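## 4. Recording the plate-racking task

Applies to the Grallow two-arm station running Clomgate Recorder. Last revised 29/06/2022.

This section covers collecting demonstrations of plates being placed in a dish basket. Finish the calibration in section 3 first. Examples recorded on an uncalibrated arm cannot be corrected afterwards and have to be deleted.

### 4.1 Before the first recording

1. Clear the tabletop of everything except the basket and the plates.
2. Set the basket to the right of centre, with its clips facing left. Small shifts between recordings are useful, but keep it within reach of the right arm.
3. Check that both cables hang in a free loop and that the tie on the right arm is holding.
4. In Clomgate, open the Pekmont project and choose **New set**. Enter the number of plates and the arm that will do the placing.
5. Set the episode limit to 68 seconds.

**Caution:** Keep hands off the table while the follower arms are live. Press **Hold** before you touch a plate.

### 4.2 Recording an episode

1. Bring both arms to the start pose and wait for **Ready**.
2. Press the left pedal once.
3. Close the gripper on the rim of the plate. Lift straight up before moving sideways.
4. Lower the plate on edge into the basket. Slow down over the last part of the movement.
5. Open the fingers fully, then back away along the path you came in on.
6. Repeat for the remaining plates and press the left pedal again.

If a plate leans or slips, carry on and straighten it with the gripper. Recoveries are kept and tagged *corrected*. Press the right pedal to discard the episode only if a plate falls off the table or an arm faults.

**Note:** The arm that is not placing should stay open and still, clear of the basket. Idle movement gets learned along with the rest.

### 4.3 How many to record

Record 20 episodes per set, then change the order of the plates and start a new set. Take a break after 12 episodes if one operator is working alone. A set with fewer than 17 usable episodes is rejected at upload by the Tekleab server and must be topped up.

Between episodes, return the plates to their starting places by hand with the arms on **Hold**. Vary the starting angle of each plate a little. Do not turn the basket round within a set. 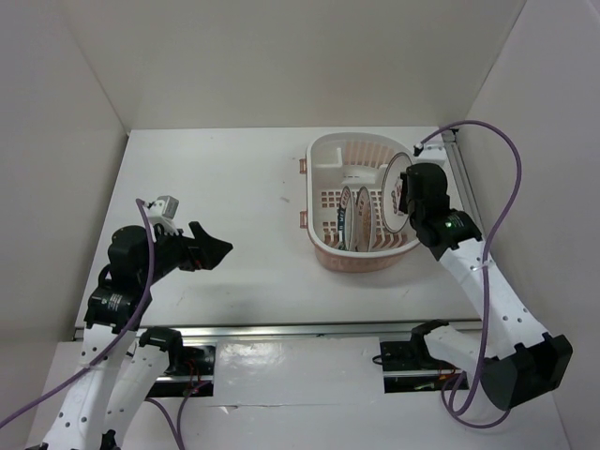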